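In Defense of the Hard Table

By Lucie Bouchard

When my sister-in-law saw our new table, she put her bag on it, took the bag away again, and asked if it was allowed. I understood her. A white marble table with a gold edge looks like it belongs to a hotel, and in a hotel there is always somebody who comes with a cloth after you. In my apartment there is only me, and sometimes my son on a Friday when he wants money for the cinema.

I want to argue that such a table is a good table for ordinary people who eat soup. I know the opinion is not popular. In the last years I read many articles about homes, and they nearly all recommend wood. Wood is warm, they say. Wood forgives. Stone is cold and it is for showing off.

I grew up with a wooden table, and I do not remember that it forgave anything. My mother covered it with a felt, then with an oilcloth, then with a second cloth for Sundays. In eighteen years I saw the wood perhaps ten times, when she changed the oilcloth for a new one. We had a beautiful table and we ate on plastic. I have asked friends from other countries and many of them tell the same story, only the pattern of the oilcloth is different.

Our marble came from a small shop named Skoltgate, which sells furniture from closed restaurants and offices. The price was 490 dollars, with 145 more for the delivery, and I still think the delivery men earned every dollar of it, for we live on the third floor and the stairs turn twice. For this money I could have a new wooden table of the simple kind. I mention the price for those who believe that stone is only for rich people. Used stone is often cheap, for the sad reason that few people want to carry it.

In the first week I was afraid of it. I had coasters, I had mats, I wiped after each glass. Then in September my neighbor Liette Pelletier came for dinner. She worked all her life in pastry kitchens, and she laid her whole hand flat on the stone before she even sat down. She told me that in her first kitchen they rolled dough on a marble slab that was older than the owner, and it was full of dull spots and small scratches, and it was the best surface in the building. "You are waiting for the first mark," she said. "Make it yourself and be finished." The same evening a lemon half stayed on the table during the dessert, and it made a dull circle next to the place where I usually sit. I was upset until Saturday. After that I threw away the coasters.
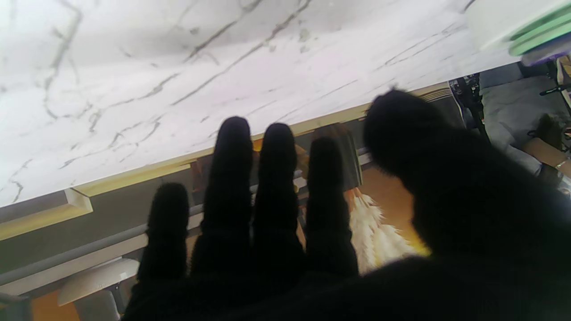
White marble, thin gray veins and a gold-colored trim along the edge.

The edge is the part which people criticize most. My brother calls it jewelry. I also had doubts, because gold color can easily look cheap, and in a catalog I would have turned the page. But I live with it now and I have noticed what it does in the late afternoon, when the room is half dark and the lamp is not yet on. The line of the table stays visible -- you can find it with your eyes from the door. With our old table I hit my hip every winter. I do not say that this is why somebody made the trim. I say only that a decoration can become useful if you allow it to stay long enough.

The veins I like without any argument. They go where they want. My son, when he was bored with his homework, decided they were the rivers of a country and gave the country a name, Cokodia, and the two largest veins became the Lục and the Drultora. He is too old for this now and would be angry to read it. On a printed surface the pattern comes back again if you look for it, and when you have found the place you cannot stop seeing it. I had such a kitchen counter in my previous apartment, so I speak from experience.

There are real complaints and I will not hide them. Marble is cold under the arms in January. A glass that falls over on it has less chance than on wood, and I have lost 5 since we moved the table in. It is loud. If you put down a plate without attention, everybody in the apartment knows it. Vinegar and wine must be wiped soon if you care about the shine, and two people must be at home if you want to move it even a little to vacuum.

But I notice that we put things down more gently now. My son too, who closes doors with his foot. I did not teach him this. The table makes a noise and he hears it, and the next time he sets the plate down with two hands. I cannot say this about the oilcloth, which accepted everything and taught us nothing except to buy another oilcloth.

A museum near the town where I was born has a marble side table with the year 1723 on its label. It has stains. I went to see it again this summer, and I looked at it longer than at the paintings. Somebody put a wet cup on it once, or a medicine bottle, and did not wipe, and probably another person in the house was annoyed. The museum did not polish the ring away.

My sister-in-law comes again next week. She asked me on the phone if she should bring a tablecloth as a present. I told her to bring lemons.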